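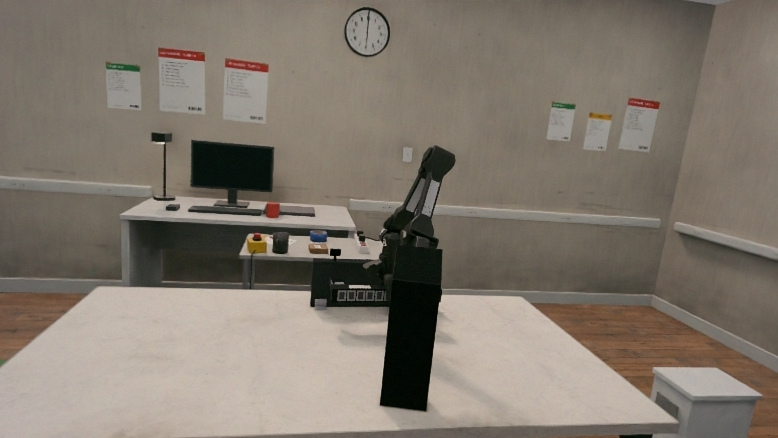 The Hosholm room from Pralport: one arm, two white tables, a desk at the back.

Rent the room, but read the terms first
Clotilde Fleury
18 September 2023

Pralport sells simulated rooms for testing robot arms. Hosholm costs 300 a month for 6 seats, and my team at Musier has paid for it since December. I think it is worth the money for a small firm, and I think the way it is sold is wrong.

The sales page talks about realism, and lists the wall clock, the posters and the red mug. I don't much care about the mug. I care that a tall black block stands between the viewer and part of the arm, and that the fixture behind it is partly hidden too. Real benches are like that. A control program that only works with a clear view is no use to us, and most cheaper rooms give you a bare table.

The close view

The view down between the gripper fingers is the part I would pay for by itself. Dark fingers over a black band are hard to pick out, and the shadow between them has a soft edge. The pale surface has faint veins and small specks. Some of the black borders look stepped when you get near, and I would like Pralport to fix that.
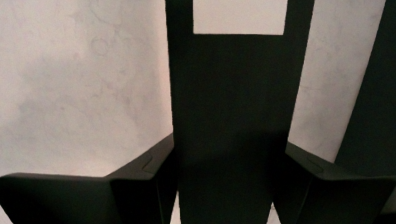

What should change

The licence. You can't export a room and you can't move a desk without buying the Poulain add-on, at 40 a month per seat. For 6 seats that nearly doubles the bill. Moving furniture is basic use and belongs in the main price.

I would also want a trial longer than 3 days. Ours ran out before we had our own gripper loaded.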